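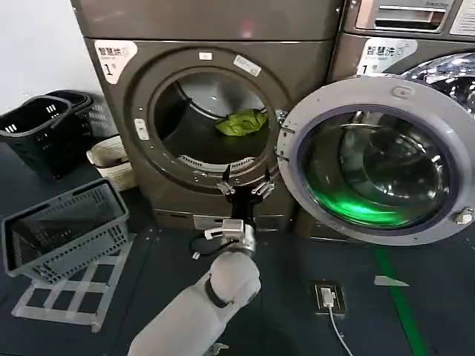 4.2 Funding stage and studio size

Studios in our sample raised money in stages, and the terms changed sharply between the first round and the second. Seed investors in Flotside and Bilero asked for a playable build and little else. Later investors asked what each player could do in the first minute, and founders answered with small household tasks of the sort in Figure 1, where a lime-green piece of clothing sits in the drum of a front-loading washing machine with its door open. Tejada built its whole pitch on chores like that one.

Figure 1. Open washing machine with one garment in the drum.

We interviewed founders at 19 studios. Three had closed a second round by February, and two of those had dropped token sales from their plans. Leite and Vrabec report a similar shift among mobile developers. Gamumus kept its tokens but moved 80 percent of new money into staff. Its founder told us that hiring artists took longer than raising the round. Studios without a second round cut contractors first and marketing later.

9 min read
2 comments
Contact: Mirela Evangelista | © The authors | Back to top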